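Working on flap state this month. Our planner needs to know which flaps on a guess-who board are up and which are folded down before it picks the next one to flip.

All three views come from the wrist camera, on the same board, with French labels where legible.

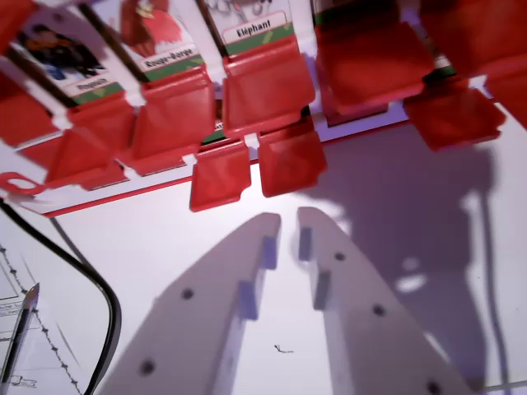
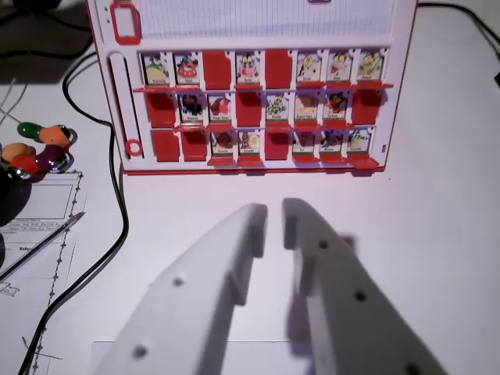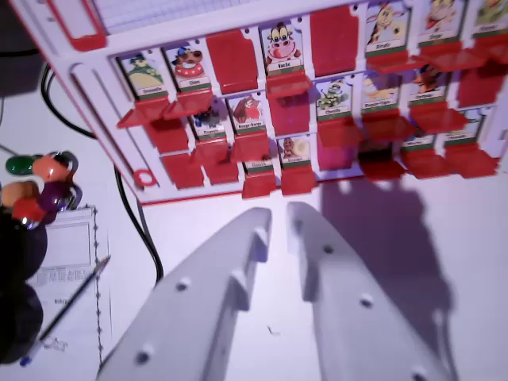

Standdale Robot Software
@standdale_robots · March

1/ The perception module is called Vidal. It takes a wrist image, finds the board, and gives every slot a state: up, down or unknown. "Unknown" was added late and has been the most useful of the 3.

2/ In the second view the board is upright and most of it is readable. Red rectangle means down, cartoon means up. A colour threshold gets you a long way from there.

3/ It falls over on the first view. From underneath, flaps stick out over the cards and red plastic hides most of the one beside "Elephant". Vidal used to call that slot down. Now it returns unknown and asks for another look.

4/ Third view: label reading. "Vache", "Chien" and "Escargot" are large enough to use as anchors. Once two labels are matched, the rest of the grid can be placed from the board model.

5/ Shadow is still a problem. One card in the bottom row has its picture in the dark with only the name strip showing. We now weight the strip over the artwork.

6/ Training set is 3,382 labelled slots. We held back 266 for testing, none from a board pose used in training.

7/ Keven is the planner. It used to replan on every frame, so one flickering slot could stall the arm. It now waits for 2 matching reads before changing the board state.

8/ Both run on Graron, our message layer. Every state change gets logged with its source image, so a bad flip can be replayed at the desk.

9/ Next job is the approach angle. Keven should favour poses where Vidal has fewer unknowns, even if the path is longer. Cost term is written, tuning isn't done.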